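Section 3. Opening a Spa Day Booking

Use this section to set up day guests at the Suka front desk terminal. Overnight guests are handled in Section 2.

1. Sign in with your desk code and choose Iddale Hotel & Spa from the property list.
2. Select New Booking, then Day Guest.
3. Enter the guest's name and phone number as given. Do not use nicknames.
4. Pick a treatment room. Rooms under maintenance are shown in gray and cannot be selected.
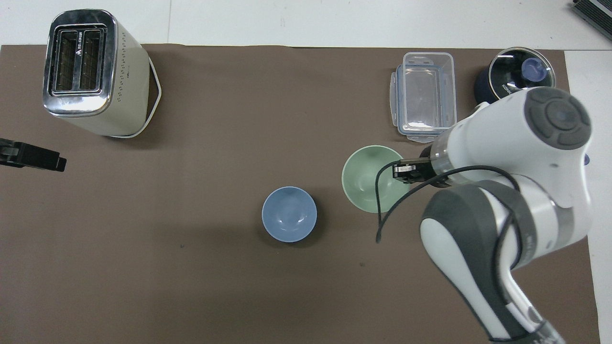 5. Choose the arrival time. The system holds the slot for up to 50 minutes while you finish the form.
6. Take the deposit and press Confirm. A booking number prints on the receipt.

Note: Group bookings from the Tevovdale property must be entered by the spa office, extension 3369.

Caution: Do not press Clear Day to remove one booking. It cancels every day guest on that date. Open the booking and press Remove instead.

7. To add lunch in the Mulligan Room, open the Extras tab and enter the number of covers. Lunch closes to new bookings two hours before service. 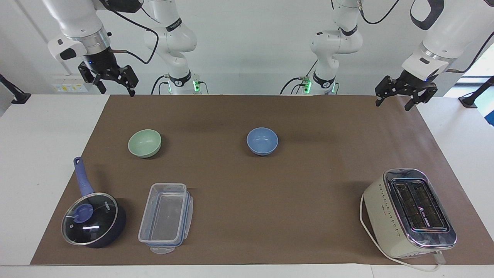
Can a day guest change the treatment after paying the deposit?

The deposit carries over to any treatment on the same date. Open the booking, choose Change Treatment and print a new receipt.

Section revised April 13, 2018. Send corrections to Oi-ling Siu, spa office.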